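Progress report to the Horobets Fund
Shared kitchen at Redton House, second period
Prepared by Khrystyna-Mariia Boiko, May

3 min read

1. Where we are now

The kitchen on the ground floor has been open to residents for the whole period. In our first report we wrote that the work on the counters was late. This work is finished, and the old cupboards on the street side are removed. The curtain is hung. The gas company made its last check in the morning and we received the paper the same afternoon – a copy is in the annex.

The cooking lessons began with 8 places per group. We asked in the application for two groups and we have two groups. The evening group is full. The morning group still has free places, and I think the hour is the reason: at nine many of our residents are at the language course. We will try to move it to eleven.

2. Money

The budget line for small kitchen equipment was 400 euros. We spent 395. This covers trays, cutting boards, light plastic cutlery for the beginners, dish towels and storage boxes. The boards were more expensive than planned, but Radymyr Yatsenko found the storage boxes at a lower price from Haltero, so the line did not go over. Receipts are numbered in the same order as in the table of costs.

We did not use the line for repairs. We ask for your permission to keep it for the next period, as the tap at the second sink is weak and the plumber already told us it will need a new part.

3. How the lessons are organized

Every lesson starts with a tray. The teacher prepares it before the group comes, with the food and the tools for one task, and the participants work from it. At first we put everything on one big table, and people spent a long time looking for things. Now they begin sooner, and the teacher can see more easily who needs help.

The first tasks are cold dishes only. We begin with fruit and vegetables that have to be cut or pressed, such as lemon and avocado, and the participants make a simple spread for bread. Knives of metal come in the third lesson. Some participants found this too slow and told us so. Radymyr now lets people with experience skip the second lesson.

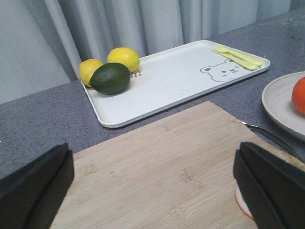

4. Difficulties

Storage of fresh food is still a problem. The refrigerator is shared with the residents, and twice the food for the lesson was eaten the evening before. We have put a label on one shelf, which helped a little. A small second refrigerator would be the better solution, and Trondorel has offered us a used one. We are waiting for the answer about transport.

The recipe sheets are also behind the plan. The text is ready in two languages, but the translation to the third must be corrected, because the names of the measures were mixed up.

5. Next period

– move the morning group to eleven
– replace the part in the tap, if you agree
– finish the recipe sheets and print them
– begin with warm dishes in the evening group

The table of costs and the attendance lists are attached. For questions about the receipts please write to Radymyr, and for all other questions to me.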